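In praise of the plain white ceiling with everything showing

I have an argument going with my friend Jade Zacharias, and it's about ceilings. She thinks a room isn't finished until the pipes are boxed in and the lights are sunk into tidy little holes. I think you should leave the lot on show, slap some white paint about and get on with your life.

My side of it goes back to a hall I used to rent by the hour in Tranevau. It had a smooth false ceiling, very smart, and one July a brown stain turned up in the corner. It took 20 days to find the leak, and they pulled down five panels looking for it (all of them the wrong ones!). With the pipes out in the open, you'd have looked up, seen the drip and fetched a bucket.

And then there's the light. People are terribly rude about fluorescent fittings, and I do understand - they're not kind to anyone over thirty. But if you're working with your hands, bent over a job with your head down, you want brightness from all over the place. A moody pendant is lovely for soup and useless for finding a dropped screw.
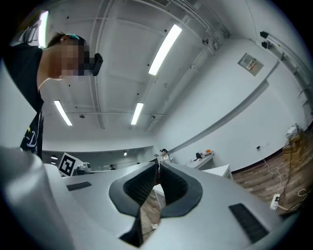 Strip lights, a white ceiling, beams and the pipes left out where you can see them.

I'd work under that quite happily. White pipes on a white ceiling, so it all settles down together and your eye stops bothering with them. Jade says it looks like a car park. I say she's never tried to read a tape measure in her own kitchen after four o'clock.

I'll give her one thing, which is dust. Open pipes do collect it, and somebody has to go up a ladder with a cloth. I still reckon it beats paying 135 for a man to come and cut a hatch - as I did, the winter before last, and then he cut it in the wrong place.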